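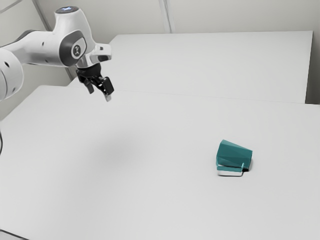 ABOUT US

Pustis is a language school on the second floor of the old Kadumberg building, above the pharmacy. We teach Korean and English to adults, mostly in the evening, in groups of no more than 12.

The school was started by Jae-hoon Song and A-yeong Song, who had been giving lessons at their kitchen table and ran out of chairs. They rented one room here, then the room next to it, and later the long room at the back that used to be a dance studio. The mirrors are still up on one wall. Students either like them or sit facing the other way.

Jae-hoon runs the beginner Korean courses. A-yeong teaches English writing and handles enrollment, so hers is the voice you will hear if you call. Si-woo Ko takes the intermediate groups and the Saturday reading class. Ruairi Imrie teaches conversation and pronunciation, and also leads the 13-week course for people who work in hotels and restaurants. We set that one up for the staff of the Hotell down the street, and it has been open to everyone for several years now.

Our lessons follow a printed course book that we wrote ourselves and revise each February. The price of the book is included in the fee. Homework is short and we do check it. If you miss a class you can sit in on the same lesson with another group that week – just let the office know by noon.

We do not prepare students for a specific exam. Some go on to take one, and we are glad to suggest schools that do that kind of work well.

The lending library has 2,154 books, from picture books to novels, and a shelf of 200 graded readers. Current students may borrow three at a time. Former students keep their library card for a year after their last course.
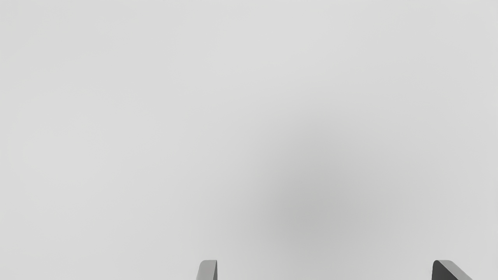 Seo-ah Ryu wrote to us after her second course: "I could read a menu before I came, and that was all. Now I talk to my mother-in-law on the phone without handing it to my husband. The pace was a bit slow for me in the first month, then it was right."

New groups start in the spring and fall. The office is open Monday through Friday from noon to eight – come up the side stairs, as the front door belongs to the pharmacy.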